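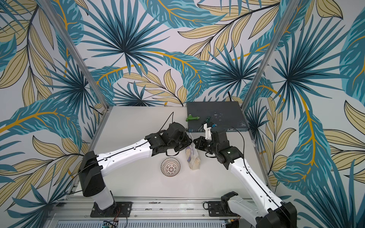
Tropical leaf paper, teal and golden yellow on a pale background

Wallpaper on smooth panels — prime first or not?

lejla_n
17/11/2019
I'm papering a small room in Graseck with a big leaf pattern like this one. The walls are painted panel, pretty smooth. The store sold me Zullberg paste and said one coat of size is enough. My neighbor says I need a real primer. Who's right?

hemmin30
Primer. Paste grabs paint and then pulls it off when the paper shrinks. I did a hallway with size only and every seam opened by January.

Cường Doãn
I don't agree. If the paint is sound, wash it, sand it lightly and size it. I've hung paper that way for years. Opened seams usually mean the paper was stretched while hanging.

hemmin30
I didn't stretch it. Same paper, same paste in the next room over primer, and those seams are fine.

Cường Doãn
Was the hallway gloss? That would do it.

hemmin30
Semi-gloss. Sanded, but maybe not enough.

kolotik727
Do a tape test before you buy anything. Press it on, pull it fast. If paint comes off, prime.

Also check the repeat. Large leaves waste a lot of paper — I ran short by one roll and the new one was a different batch. You could see it from the door.

lejla_n
Tape test took off a few flakes near the window, nothing elsewhere. Would you prime just that wall?

Cường Doãn
Scrape and spot prime the window wall, size the rest.

hemmin30
I'd still do all of it. It's one extra evening.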